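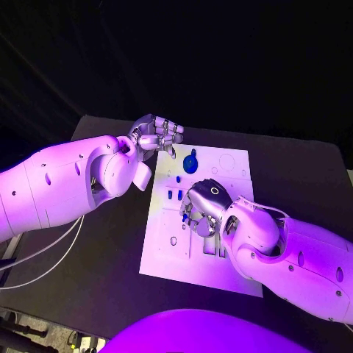 The colored pencil marks in the Zakon parts need to be redone in plain dark pencil before the books go out again. Several of you marked cuts in red and repeats in pink highlighter, and those marks are easy to lose when stage light spills into the pit. Strong purple and magenta light tints every white surface a lavender-pink, as the flat board shows, and a page of manuscript paper is one more white surface. Black notes survive it well enough. A pink highlighter doesn't. Stand lights help if they are aimed at the page and not at the player's knees, but I would still like the marks changed.

The rest of this is a reply to the message from the second keyboard player, which I am quoting in pieces. It raised most of what other people have been asking me separately, so I am answering to the whole list.

> I have the new Keyboard 2 book and I'm comparing it with the
> score. The score has 28 numbers and my book stops at 27. Is
> the exit music a separate part, or are we not playing it?

We are playing it. The exit music is number 28 and it was copied after the books were bound. It is a loose sheet in the back pocket of Keyboard 1, Reed 2, Trumpet and Bass. The other parts, yours included, were never extracted. I am doing that this week and will send PDFs. Print single-sided, please, and tape it to the inside of the back cover. The loose ones should be taped in too. We lost one at Tornameo in September and the bass player had to busk the last page.

There is no vamp at the end of 28, whatever the old score says. It goes straight to the button.

> Also, who decided the reeds? My part has cues written in small
> notes for an oboe and an English horn, but the player list only
> shows flute/clarinet and alto/clarinet. Am I meant to be playing
> those cues or are they just there so I can follow?

Play them unless the cue has a line drawn through it. When the composer first scored this show it was for seven players, with a real oboe doubling English horn. Jidano has room and money for fewer than that. The oboe chair went first, and its lines were split between Reed 1 and Keyboard 2. I would have given more of them to the clarinet, but the clarinet is already busy in most of the places where the oboe had something worth hearing.

On the sound to use: please don't use an oboe patch. I have tried three different ones and they all sound fine alone in a living room and wrong next to a real flute. For the solo in "Harbor Lamp" (number 9) use a plain soft reed organ with no tremolo. For the English horn line under the scene at the start of Act Two, use the same string patch you already have up for the chords and just play the line a little louder with the right hand. It is marked "E.H. solo" in the book. Cross that out if it bothers you.

> Number 14 is in five flats in my book and four sharps in the
> vocal score the cast is using. I assume one of these is an
> older version.

The book is the older version. Number 14 was moved up for the current lead, and the new key is four sharps (E major). The whole number moves, including the eight bars of dance break, which stay at the old tempo. Replacement pages exist for Reed 1, Trumpet and Keyboard 1. They don't exist yet for Keyboard 2 or Bass. Please don't use the transpose button. I know it is tempting, but the segue into 14A is two beats long and 14A is still in its original key. I have sat through one performance where the button was left on and I'd like that to be the only one.

The trumpet player wrote to ask whether E major was really necessary, F sharp major being no fun on a B flat instrument. It is necessary. The part has been thinned out in the second verse and there's now a rest before the high entrance.

> What are we doing about the underscore in the kitchen scene? The
> book says "repeat until cue" but there's no cue line printed, and
> the repeat is only four bars. It could go round a lot of times.

It does go round a lot of times. The cue is the line "Then leave it on the step." Write that over the repeat sign. In the last run the scene took a long time and people were clearly bored by the fourth pass, so here is a plan for it:

First time: Keyboard 1 alone.
Second time: add bass, pizzicato, no bow.
Third time: Keyboard 2 plays the top line an octave up.
After that: drop back to Keyboard 1 alone and stay there until the cue.

Drums are tacet throughout, including brushes. On the cue, finish the four bars you are in. Don't jump. The director is happy to have the actor wait on the step for a moment, and it sounds much better than a cut in the middle of the phrase.

> Last thing. My rental pages have "Kaneko" stamped on them and the
> rest don't. Do some of these have to go back?

Yes. Anything with the Kaneko stamp is from the hired set and goes back after closing, erased. Anything without the stamp is ours and you can leave your marks in. The easiest way to keep the two apart is to look at the bottom of page one of each number, where the stamp always is. If you are missing stamped pages, tell me now and I'll sort it out with them before the return date. Their charge for a lost page is higher than you'd think and it is the same whether the page has one bar on it or sixty.

Dark pencil on those, 2B if you have it, and nothing harder. Hard pencil leaves a groove after it is erased, and the next player reads the groove. No pen, and no sticky notes left in over the months of storage – they pull the print off.

Now some things that weren't in the quoted message.

Page turns. The turn in the middle of number 19 is impossible for both reeds. I have moved the last two lines of the left page to the top of a new fold-out. It sticks out past the stand, so clip it. If anyone else has a turn they can't make, give me the number and the bar. "Somewhere in Act One" is hard to work with.

Overture. The cut from bar 31 to bar 58 is final. The tune that was in there comes back in the entr'acte in full, so it isn't lost to the show. Bar 30 gets a short fermata that is not printed in anybody's part. Write it in.

Balance. Tornameo has 600 seats and the sound comes forward out of the pit more than it did in our old place. The cast aren't shouting and I don't want them to start. When there is singing, treat every printed forte as a mezzo-forte. The three exceptions are the end of the Act One finale, the middle of number 22, and number 28, when people are leaving anyway. Trumpet should have a bucket mute as well as the usual two. If you don't own one, a felt hat over a stand works and costs nothing.

Tuning. We will tune to Keyboard 1, not to the house piano, which is flat and only used for warm-ups.

Doubling. Reed 1 has nine bars to get from flute to clarinet in number 6, and at the current tempo that goes by quickly. I have asked for a small peg shelf on that side. If there isn't one when you arrive, put the clarinet on a floor stand to your left and away from the ladder.

Click. There is no click track for this show. Someone heard there was one. There was a plan for one in the storm sequence to keep the band with the thunder effects, and it was dropped when the thunder became a live bass drum.

For those who asked about the score itself: the composer is still making small changes, mostly in the second act, and they come to me first. I number each change and put the number in the corner of the new page. If two people have different numbers in the corner, the higher one is right. So far I am up to 4. Change 4 is the new ending of number 17, which now stops on the dominant and goes on into dialogue without applause. The old ending had a big ritard and a cymbal. Please take the old page out of the book altogether and don't fold it back. It was played by mistake twice in the last run.

I still need the following back from you. Bass: the Act Two book, to have number 14 replaced. Drums: your own marked copy of the storm, so I can make a clean one from it. Keyboard 2: the list of patches you're using, with the numbers, in case we need a sub. Trumpet: nothing, your book is done.

PDFs of 28 will come in a separate message with the part name in the subject line. If you get somebody else's part, just delete it and tell me.

Posted 2nd January by the Zakon music librarian
Filed under: Pit & Orchestra, Parts and Scores
7 min read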